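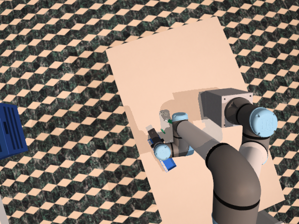
Arm over the peach table in simulation, with the gripper close to the blue and white object.

Recording your first set of demonstrations in Toltby

If you've got as far as loading the table, well done, the fiddly part is behind you! Now we gather the examples the policy will learn from, so put the kettle on and let's go through it slowly.

1. Open the tabletop task and leave the patterned floor switched on. I know it's a busy old thing (Shona Tapsell calls it the pub carpet), but we want the learner to cope with a bit of clutter in the background.

2. Do 10 practice runs with recording off. Steer gently, and keep an eye on the wrist, which can hide small things lying on the table from your view.

3. Press Record, then drive the gripper to the target, close it, lift, and hold still for a moment before you stop. Little wobbles are fine – you're a person, after all – but long dithering pauses get copied along with everything else.

4. Choose Shuffle before each new run, so the objects, the floor and the shadows all change.

5. Mark each run as good or bad straight away, while you still remember it.

Our own first set came to 2,023 runs, and Kieran Brophy and I kept 1,832 of them after a long July of sorting. You can begin training with far fewer; my first try used 812 and still taught me plenty about my own bad habits.

Save the set under a new name before you close the window.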